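Sourdough FAQ: the things you keep asking me
Last updated 15 May 2022

I get the same handful of emails every week, so I finally put my answers in one place. I bake at home, in a small kitchen with an oven that runs hot, and everything on this page comes from that. If your bread is already coming out the way you like it, please ignore me and carry on!

Do I really need to weigh everything?

I would. Cups are fine for pancakes, but flour packs down differently every time you scoop it, and with bread dough a little extra flour changes the whole feel. Any digital scale that reads in grams will do.
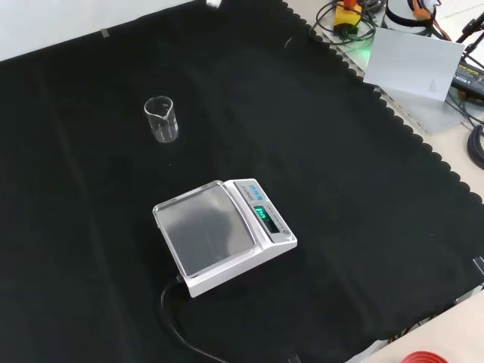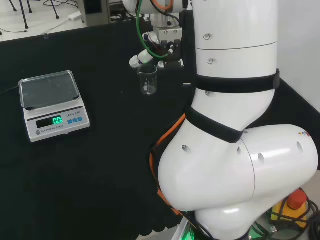
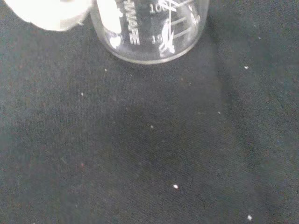 A reader called Gallano wrote in to say that cups worked fine for years, right up until the flour brand changed, and then every loaf came out like a brick until the measuring was done by weight. I hear versions of that a lot. Brands soak up water differently, so weigh first and then hold back a splash of the water until you see how the dough feels.

What flour do you use?

Plain old bread flour for most of it, plus a scoop of whole wheat or rye for flavor. I was buying Trirel for a long time and switched to Ritow in January when my store stopped carrying the big bags. The Ritow dough is a bit stickier (wet your hands, it helps a ton) but I like the crust better.

How often should I feed my starter?

If it lives on the counter, every day. Mine lives in the fridge and gets fed once a week, sometimes less when I'm busy, and it's still going strong after almost 6 years. Take it out the night before you bake and give it a good feed.

There's gray liquid on top. Did I kill it?

Nope, it's just hungry. Pour the liquid off or stir it in, then feed it. Pink or orange streaks or fuzzy mold are another story — throw the whole thing out and start over.

What water percentage should a beginner try?

Lower than you think. The pretty loaves online are often very wet doughs and they're a pain to shape. I stayed well under 83 percent for my first couple of years and only go that high now for focaccia, where it can spread all over the pan and who cares.

Why is my loaf gummy in the middle?

Usually you cut it too soon. I know, the smell! Give it at least 2 hours on a rack. If it's still gummy after that, bake the next one 5 minutes longer, and take a look at your starter too, a sluggish one will do the same thing.

Can I freeze it?

Yes, sliced, in a zip bag with the air pushed out. Toast it straight from frozen.

Can I use your recipe for my bake sale?

Sure, go ahead. A link back to the Iyer Street Kitchen page is nice but you don't have to.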